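Pestusholm Household Recording Work: Progress Report on Good Practice

2022-11-08, prepared for Embla Tangen at the Lendier fund by Birdie Alcantara

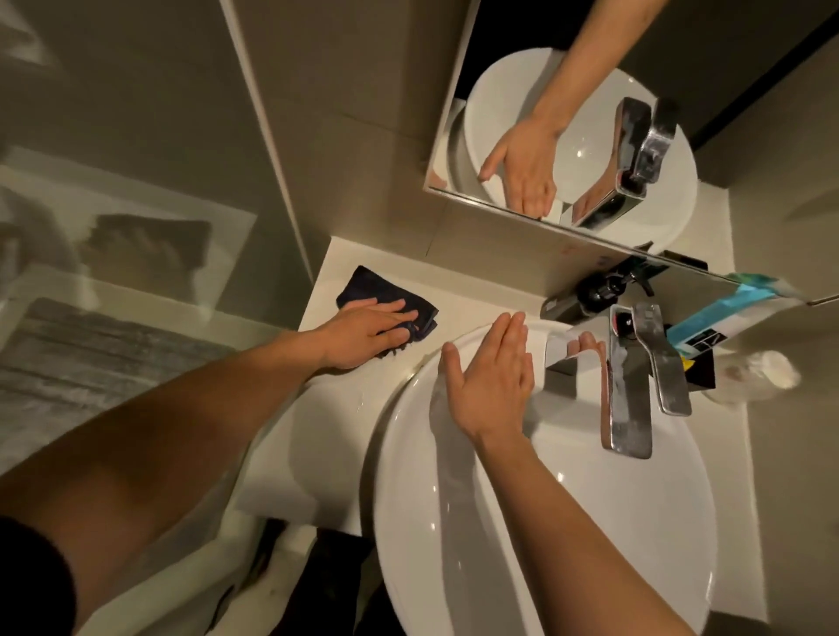

Dear Embla, thank you again for your patience over the summer, and for the kind note you sent with the second payment. When we wrote our first report we had a draft set of house rules, a good many opinions and not much evidence for any of them. I am pleased to say that we now have a rulebook people really use, and this report is mostly the story of how it got that way.

You will remember that the purpose of the grant was to agree how everyday household tasks should be recorded from the wearer's point of view, so that teams teaching robots to do the same jobs can trust what they are given. Kitchens came first, and bathrooms have taken up most of our time since. They are harder than we thought! Mirrors, glass, polished metal and other people's belongings all come together in a small space, and our kitchen rules had very little to say about any of them.

Where we stand

We have 1,259 recordings that have passed both checks, made in 17 homes in and near Pestusholm. Mavis Yazzie looks after the first check, which covers consent and privacy, and Marisol Halvorsen does the second, which covers whether the hands and the task can be followed from beginning to end. I had hoped to merge the two into one sitting to save time, and we did try it for a while, but Mavis and Marisol both found that they missed things when looking for everything at once, so we have gone back to keeping them apart.

The rules that changed most

Mirrors. Our first draft asked people to cover bathroom mirrors. This was well meant but clumsy, and it left us with bathrooms that no robot would ever meet. The rule now is that the mirror stays as it is, and the wearer does a slow practice turn before starting so that we know whether a face will show. Hands and forearms in the glass are fine. If a face appears at any point, the recording goes to Mavis and is blurred or dropped before anybody else sees it.

Ordinary things on the counter. We used to ask for a clear surface. Sigrún Thorlacius, who advises us on safety from the Gunawardena workshop, argued against this from the first meeting, and she has won us all round. A machine that has only practised beside a bare basin will not know what to do with a soap pump or a tube of toothpaste — and every basin we have met has something of the kind beside it. Everyday items now stay where the household keeps them. Medicines, letters and anything with a name on it are put away by the householder, never by us.

Water. Drops on the counter are welcome and should be left until the task calls for wiping. Standing water on the floor is another matter, and the wearer stops until it has been dealt with.

Hands. Both hands should stay in view for as long as the job naturally allows, and sleeves should be kept clear of the wrists. We took out the line that told people to move slowly. It made everybody stiff and rather solemn, and the towel folding in particular suffered for it.

Stopping. Anyone in the home may end a recording at any moment without giving a reason. This has been in the rules since the beginning, but it used to sit on the last page, and it now comes first.

What has not gone so well

The written guide is still too long. New people read the opening pages with care and skim the rest, which I can hardly blame them for. We also lost 3 weeks in the spring when the Butus labelling sheets turned out to use "basin", "sink" and "bowl" for the same thing, and Marisol had to go back through a great deal of finished work. There is now a shared word list, and any new word has to be agreed by two of us before it goes in.

Money

Spending is within the budget you approved. Travel has come in lower than planned and checking has cost more, and I would like your agreement to move the travel money across. I can send the table again if the earlier copy has gone astray.

What comes next

In January we would like to try the rulebook with a group who had no part in writing it, and see where they stumble. Sigrún has offered to sit in. We also want a shorter guide, four pages at most, and a proper section on shared bathrooms, where one person has agreed to take part and the others have perhaps only half heard about it. Mavis has a draft of that section and would be very glad of your comments before we settle the wording.

With warm thanks from all of us,

Birdie Alcantara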